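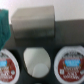 Flalunton Parish Sound Archive: Data Card

Summary

The Flalunton Parish Sound Archive holds 152 recordings of spoken memories from the villages of Flalunton and Arine. The collection is issued by the Trusard Library Service for use in teaching, family history and the study of local speech. Each recording is supplied with a typed transcript and a short note on the speaker's trade or schooling.

Contents

- audio/ : recordings, one file for each interview
- transcripts/ : plain text, with the same file names as the audio
- notes/ : speaker notes and a list of place names
- index.csv : title, village, subject and length

Of the recordings, 34 were copied from cassette and carry a steady hiss. The hiss has been left in place, as earlier attempts to remove it also dulled the speech. Two interviews are held in four parts each and should be heard in order.

Transcription

Transcripts were prepared by Hsin-yi Lu and checked against the audio by Hsin-yi Liao. Dialect words are spelt as in the Cheung word list, a copy of which is kept in notes/. Passages that could not be made out are marked [unclear]. Laughter and coughing are not marked.

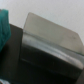

May the recordings be played in a public exhibition?

Public playing is allowed where the Trusard Library Service is named beside the exhibit and the speaker's note does not ask for private use only. Requests concerning restricted recordings should be sent to the enquiry desk in writing.

Known limits

Farming and domestic service are well covered. The Arine brickworks is mentioned often, but few of its former workers were interviewed. Place names in index.csv follow modern spelling, while the transcripts keep the form used by the speaker.

Corrections

Corrections are reviewed each March. Please quote the file name and the line of the transcript.

Related items
Flalunton School Log Books
Arine Chapel Registers: Index
The Cheung Word List, Revised

4 comments
34 shares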